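Furnonitz took over the top floor of the Zepeda arcade on Wednesday evening to show off its fall travel line, and I went along mostly for the snacks (excellent, by the way, especially the little cheese puffs).

The theme was a night train. They'd turned the hallway into a sleeper car, with fake windows, luggage racks and a conductor punching our invitations as we squeezed by. At the far end it opened up into a dining car where all the new bags were laid out, and I lost a good 2 hours in there. The guest list was 200, but it felt like more once the band started!

My favorite is the Sekell weekender, a soft duffel with a shoe pocket that zips out and turns into a day pouch. It starts at $900, so I'll be admiring mine from a distance for now. The carry-on is lighter than last year's and comes in a rusty red I keep thinking about. There's also a numbered trunk made with the Farkeritz workshop, limited to 2767 pieces, and people were lining up to get their initials painted on the lid while they waited.
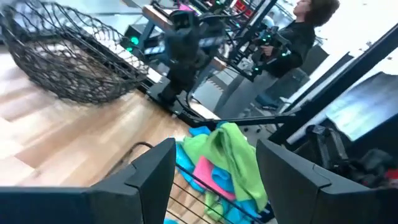
Bright green and turquoise cloths piled up in a black wire basket.

The whole line goes on sale in October at the Zepeda store, and the painter will be back for the first weekend if you want initials of your own. The sleeper car stays up until then too, so go have a wander through it, even if you're only looking. I'm told the cheese puffs were a one-night thing.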